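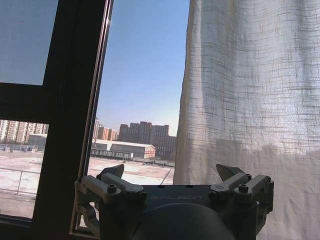 4. Window, Curtain and View

4.1 Setting

The interviews reported in Section 3 showed that residents of upper-floor apartments talk about their windows in terms of what lies outside them, and only later in terms of heat, glare or privacy. This section turns from what residents said to the windows themselves. We studied 15 apartments in the Bekik development, all of them above the rooflines of the neighboring buildings, and all with a main living room window that faces open sky. The development was completed in two stages by Pristent, and the window units are the same in both.

Three elements were recorded for each living room: the frame and sill, the curtain or blind that residents had chosen, and the content of the view. The building itself is supplied without window coverings. Residents therefore make this choice on their own, usually in the first weeks after moving in, and often without having seen the room at different times of day. Several households told us that they had bought their curtains from floor plans. A smaller group had taken over curtains from the previous tenant and had never replaced them.

4.2 Frame and Sill

Dark window frames are common in recent residential towers, mainly for the look of the facade from the street. Inside the room their effect is different. Against a bright sky a dark frame reads as a hard line, and the eye has to move between the two. Jireš treats this contrast as a possible source of discomfort in rooms with small windows, while Tahiri argues that a dark frame makes the outline of the view clearer and is preferred by people who sit some distance from the glass. Our interviews support both positions in part. Residents who worked at a table beside the window mentioned the frame more often, and less kindly, than residents whose seating was placed deeper in the room.

The sill received less attention in the interviews than we had expected. It was discussed as a place for plants, cups and mail, and as a surface that shows dust. Two households had stopped using it altogether after placing a sofa against the wall below. For the purpose of this study the sill matters chiefly because it sets the lower limit of the view. A person who is seated loses a good part of the near ground behind it, and for this person the view is made up mostly of distant buildings and sky.

4.3 Sheer Curtains

White sheer curtains were the most frequent covering among the households visited. Residents gave softness of light as the usual motive, followed by privacy in the daytime. The second of these deserves some caution. Where the nearest building is lower than the apartment, the risk of being seen is small, yet the wish to be screened remains. Abubakari describes this as a habit carried over from earlier homes at street level, and we find the explanation reasonable.

Curtains were rarely drawn across the full width of the window. The normal position was to one side, with part of the glass left clear and the fabric gathered over the rest. In this position the room has two kinds of light at once – direct daylight through the open part, and scattered light through the fabric. Residents moved the curtain when the sun reached a screen or a table, and tended to leave it in the new position until something else gave them a reason to move it. The same behavior has been noted for blinds in offices, although there the covering is more often left closed.

To compare fabrics under equal conditions, two sheer panels from Millico were hung in one vacant apartment and readings were taken at table height every 10 minutes through a clear morning. Without a curtain, the highest reading beside the glass was 3,000 lux. Both fabrics lowered this value and made the light more even across the table. The difference between the two was small compared with the difference between a drawn and an open curtain. We do not recommend either fabric over the other on the basis of this test, which covered a single room and a single orientation.

4.4 Layers of the View

Guidance on view quality commonly divides what is seen from a window into sky, landscape and ground. In dense districts this division needs some adjustment. The ground is often hidden, and its place is taken by the roofs of lower buildings. A roof directly below the window can occupy a large share of the view without offering much to look at. Figure 4 shows such a case. The near layer is a flat concrete roof with faint seams across its surface, and the sky takes up more than half of what is seen. The sky also carries most of the color, passing from a flat blue-gray at the top to a paler band at the horizon with a tint of peach-pink.

In our questionnaire, which was returned by 523 residents, the sky was named as the best part of the view more often than any building or landmark. Bare roofs were seldom named as the worst part. Written comments suggest that many residents simply do not notice them after a time, although some would welcome planting or a change of surface. Haze was mentioned as a drawback by residents who valued distant views, and as pleasant by others, who associated it with softer light early and late in the day.

Figure 4. Elevated city view through a living room window: flat concrete roof in the near layer, hazy sky without visible clouds, and a soft glow above the skyline at lower right. The dark sill is visible at lower left and the window frame at right.

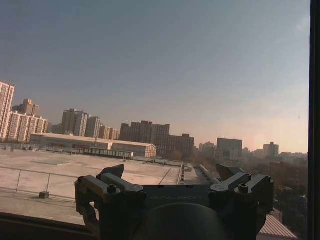

4.5 Limits of the Observations

The apartments belong to one development and share one window design, so the findings on frame color cannot be separated from those on frame width. Visits were made in daylight only. The use of curtains after dark, when the lit room becomes visible from outside, was covered by the questionnaire but was not observed. A second round of visits is planned for November, when the lower sun should reach further into the rooms and the position of the curtains can be compared with the records presented here.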